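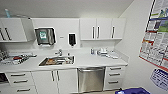

I've been living with the Vullovell wall cabinets since February, in a small utility room where four of us wash up, fill things, fix things and generally get in each other's way. We picked the plain white fronts, and I was worried they'd feel like a dentist's office. They do, a little! But the steel bar handles help, and the open shelf recess under the right-hand cabinets is my favorite part of the whole setup (I'd buy the set again just for that). We left the wall over the sink clear of cabinets so the paper towels and soap could go there, and I'm so glad we did.

Putting them up was the slow part. The instructions say 29 steps and I'd believe it. The doors went on crooked the first time, and I spent a whole evening turning hinge screws a hair one way and a hair back — my own fault for skipping the page on leveling. Get a decent cross-head screwdriver before you start. The one in the box is soft and chewed up the first screw I used it on.
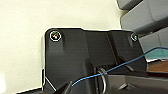
Once the doors were straight they stayed straight, even with people yanking on them all day. The gloss does show fingerprints, mostly around the handles, and I wipe them down every 20 minutes if company is coming. I paid $126 for the extra shelf pack from Mutico and that stung, because the shelves are thinner than the ones that come with the cabinets. Mine haven't sagged yet.

Would I change anything? I'd like the top shelf lower. I'm short, and whatever lands up there stays up there until somebody taller comes by.

Four stars from me.

Related reviews
Hägglund folding step stool
Fadent under-shelf light strip, 18 inch
Mutico drawer liners

Contact us | Copyright, all rights reserved | Back to top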